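Jarkville Household Institute
Gallery: The Dish Rack Through the Years
By the Collections Office | 2/5/26

The Jarkville Household Institute holds over 1000 objects connected with cooking, serving and washing up. The present gallery concerns one of the plainest of them, the dish rack, and the plates it was made to carry. The racks were acquired from homes in Jarkville and Wurnavgate, and most came to the Institute with very little paperwork.

Visitors to the reading room may request any object by its shelf number. Racks are kept in Room 9, together with the drainboards and the Kamata bequest of table linens.

Peg racks and slat racks

The collection divides into two main types. A slat rack supports each plate along its lower edge and holds it at a slant. A peg rack keeps the plate nearly upright between two rows of posts, and takes up less of the counter. Peg racks were preferred in the smaller kitchens of Wurnavgate, where the sink was often set beneath a window and the counter ran to one side only.

Spacing is the chief difference between one peg rack and another. Narrow spacing suits flat dinner plates; soup plates and shallow bowls need every second gap. Several racks in the collection show wear on alternate pegs — a sign of long use with deeper dishes.

Cloths and mats

A cloth was commonly laid beneath the rack to protect the counter and to take up water. The Orkis household inventory lists 70 such cloths, the greater part of them cotton. Examples may be seen by appointment from July.

Plates in the rack 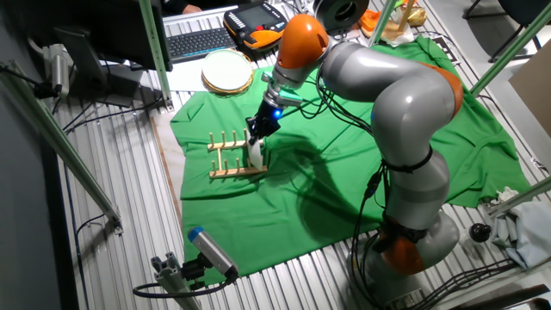
White plate at the right end of a light wooden peg rack, on a green cloth. A second plate, with a gold rim, lies beyond.

Plates with a gold rim call for additional care. The Institute recommends that they be washed by hand, placed in the rack singly with a free gap on either side, and dried with a soft cloth before they are stacked.

Related holdings: Drainboards; Table Linens; Shelf List 814

This site uses cookies to remember your display settings. Accept | Decline

Contact the Collections Office | © Jarkville Household Institute | Back to top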